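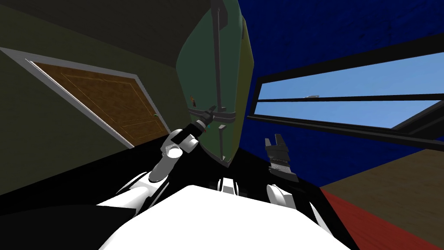 Medance is a set of travel notes and timetable records for independent visitors to the Brallard coast, prepared by the Tallano Regional Travel Office. It covers the ferry route between Brallard and Delacroix, the connecting buses, and the guest houses within walking distance of either harbour. Lodging entries record what a guest would want to know before booking: the number of beds, the hours of the front desk, and whether there is a shared kitchen. Kitchen storage has its own field, and a tall cupboard with a door and an upright handle, like the green one at the top of this file, is entered as "full height". Open shelving is entered as "shelf".

3 min read

**Contents**

- `ferries.csv`: departures and arrivals, by season
- `buses.csv`: connecting services at both harbours
- `lodging.csv`: guest houses, hostels and one campground
- `notes.txt`: written remarks from visiting staff

The ferry file has 14 columns. Times are local and use the 24-hour clock. A blank arrival time means that the operator does not publish one, and it should not be read as a cancelled sailing. The Saturday timetable is stored separately from the weekday timetable, as the late sailing from Delacroix does not connect with a bus and travellers will need to arrange a taxi or stay the night.

**How the records were gathered**

Staff travelled the full route in February and again in the warmer season. Each guest house was visited in person and the owner was asked to check the entry before it was added. Properties that did not wish to be listed have been left out. Prices are given in bands, with the lowest band covering rooms under 50 dollars a night.

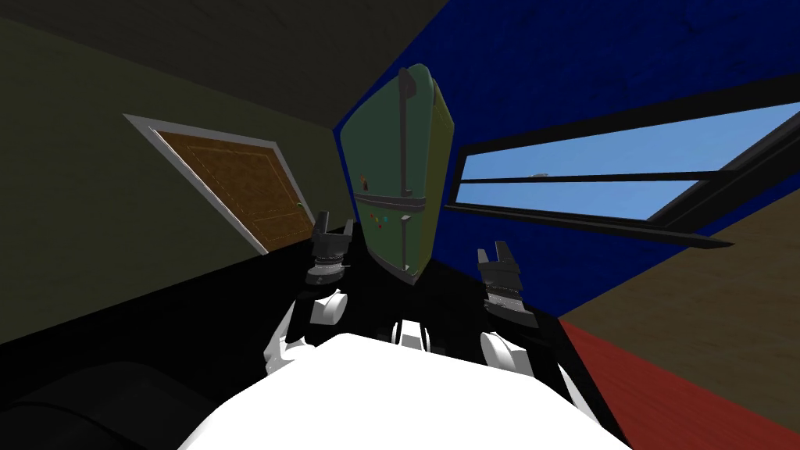 Remarks in the notes file are the opinions of the staff member who made the visit. They have been edited for length and spelling only. Readers will find some disagreement between them, particularly on the merits of the harbour path at Delacroix after rain.

**Known gaps**

- Bus stops north of Brallard have names but no map positions.
- 9 lodging entries have no front desk hours.
- Wheelchair access has been recorded for the ferry terminals only.
- Winter sailings may be changed at short notice by the harbour office.

**Use and credit**

The records may be copied and reused for any purpose, including printed guides, provided that Medance is credited. Users who alter the timetable files are asked to say so clearly in their own version. The office accepts no liability for missed connections.

**Corrections**

Corrections should be sent in writing to the Tallano office, with the file name and the row concerned. Changes are checked with the operator or owner and normally appear within 3 weeks. Requests to add a new property are held until the next staff visit.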